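Print this thread | E-mail this thread
Reading time: 4 minutes

Coming off nights: a thread

1/ Finished my last night shift at the Barua bread depot in August and I have been trying to become a daytime person ever since. A few people asked how it's going so I'm putting it all in one place. Long one, get a brew.

2/ For anyone new here, I did 82 nights on the trot apart from rest days, loading trays for the morning vans. I liked it! Good crew, loud radio, warm rolls off the end of the line. What I didn't like was the 361 home with everybody else smelling of shampoo and me smelling of yeast.

3/ First mistake was thinking I could just stay up for one whole day and be fixed by bedtime. I made it to teatime, sat down "for a minute" and woke up when it was pitch black, wide awake and starving. Did the same thing again the next day. Learned nothing.

4/ Prasanna Bhuiyan (worked the ovens, went to days before me) told me to pick the time I get UP and leave the other end alone. So 6 every morning, even Sunday, even if I'd only dropped off an hour before. Horrible advice. Best advice I got.

5/ The mornings were brutal for the first stretch. I put the kettle on and forgot it, put the kettle on again, went out in odd shoes. My brother Kamrul rang at breakfast to check I was up and I've no memory at all of what we talked about. Apparently I promised him my bike.

6/ Curtains. On nights I had a Hulero blackout blind, the stick-on sort, and the room was like the inside of a boot. Brilliant for sleeping at noon, useless for waking at six. Took it down and the paint came with it, so that's a job for later. But having some light come in before the alarm has helped more than anything I've paid for.
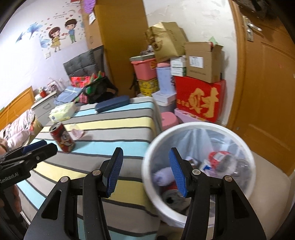 Stripy sheets, with the bin right next to the bed.

7/ Speaking of things I've paid for. I tried the Raleo app, which plays you rain and then gives you a mark for how well you slept. It gave me a rotten mark after a night I thought had gone really well, and I was cross all day! Deleted it. If I feel all right, I'm calling it a good night.

8/ Food was the bit I hadn't expected. My stomach carried on keeping depot hours long after the rest of me had stopped. 2 in the morning, on the dot, hungry enough to eat the table. On shift that was when Selvaraj Uddin got his enormous tub of rice out and made everyone have some.

9/ I didn't want to lie there fighting it so I had toast, in the kitchen, with the big light off, then straight back up. After a while it was half a slice. Then I'd wake, think about toast and go back off again. I do miss Selvaraj's rice though. (Selvaraj if you're reading this, I'm still waiting for the recipe.)

10/ Fizzy drinks and coffee. I know, I know. On nights I drank whatever was in the machine and it didn't seem to touch me. On days one can after lunch has me staring at the ceiling thinking about people I went to school with. I stop at midday now and I'm a misery until the evening.

11/ Somebody asked about naps. I'm pro nap, but only sitting up. The moment I lie flat on a bed in daylight my body goes "oh lovely, we're back on nights" and that's me gone until the news. The armchair is uncomfortable enough to be safe. 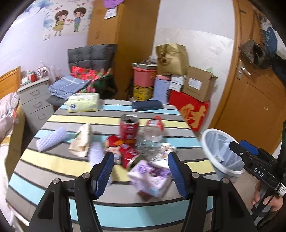 12/ Things I keep getting wrong about daytime: the shops are FULL. The post office has a queue. People ring you up and expect you to answer. I went for a swim at Stolon baths thinking it'd be quiet like it used to be first thing, and it was all lanes and elbows and a man shouting split times at his daughter.

13/ Things I'd forgotten were nice: hot dinner with other people. Going to the pub and not having to leave just as it gets good. Hearing next door's kids come home from school and not wanting to write a letter about it.

14/ Where I've got to: asleep before midnight most nights, up with the alarm, one wobble last week when I stayed up watching the snooker and paid for it for days. Still can't do mornings cheerfully but I couldn't do that before the depot either.

15/ If you're about to come off nights yourself, be nice to whoever you live with and don't agree to anything before breakfast. Kamrul has been round for the bike.

16/ Replies are open, I'd love to hear what worked for other shift people, especially anyone on rotating patterns. I'll read them all in the morning. Early!

More from this account
Packed lunches that survive a locker
The 361 in the snow, a thread
Which earplugs stay in if you sleep on your side
Taking up swimming again after years off
What I'd tell anyone starting at a bread depot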